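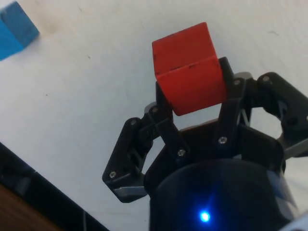
plumbob61
What should I wash an old cotton tablecloth in before I store it until June? Plain powder or something stronger?

Skoryk_gal
Plain powder and a long soak in cool water, then rinse it twice. Save the strong stuff for spots that are still there after that.

plumbob61
Thanks! I bought a tub of Driltlow because the store in Uster had it for 900 off my points, so I guess I'll hang on to it.

mendingpile
Going to disagree on the cool water. I go hot with white cotton, always have. My 72 inch round one has been through it for years and it's fine.

Skoryk_gal
Hot sets gravy and egg though!! Ask me how I know.

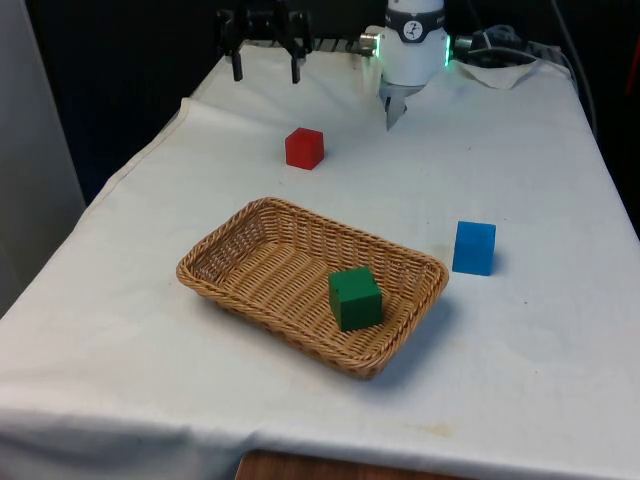 ikell_attic
I'm with the cool soak crowd, and I'd skip starch too (it yellows in the drawer, and I think bugs like it). Roll it on a tube if you have one, because folds get sharp over a few months. Look the whole thing over in daylight first. A white cloth like that one, with that little yellowish stain near the corner and the gray smudges, is what I'd soak overnight before deciding on anything else.

mendingpile
Overnight seems like a lot for a smudge. One hour, hot, done.

plumbob61
OK, trying cool first. If the gravy wins I'm blaming both of you.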